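Gripper width as a label: a small result

I have been training pick policies for soft packaging since June, and most of the trouble sits in one quantity. The model has to say how far to close the jaws before anything has been touched. For a rigid box that number comes from geometry. For a half-full bag it mostly doesn't.

The old setup, which I call Jasard in the code, regressed the closing width directly from the wrist camera. Over 313 episodes it did well on boxes and badly on bags. The errors were not random. It closed to the width of the outline, and the outline of a bag includes a lot of film with nothing behind it.

The replacement, Vlad, predicts two things: a mask for the filled part of the package and a width for that part only. The second head was trained on 131 episodes that Rodica Voicu relabelled by hand, drawing the line where the contents stop. No depth input, same backbone, same learning rate. I held back 90 bag episodes for testing. Jasard failed on 23 of them. I am still running Vlad on the same split and will post its number when the last batch is in.

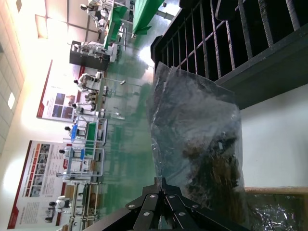

Transparent film is the case I care about most, as the mask head has two edges to choose from. The outer edge is often the stronger one in the image, and glare makes it stronger still. With a clear bag whose dark contents only fill the lower half, the silvery streaks on the crinkled film can pull the mask upwards into the part that would simply fold between the fingers. Dark contents do help, in that the contrast at the fill line is high. Pale contents behind the same film are harder, and I have too few of those in the training set.

Next change: random highlights added to the film during training, with the labels left as they are.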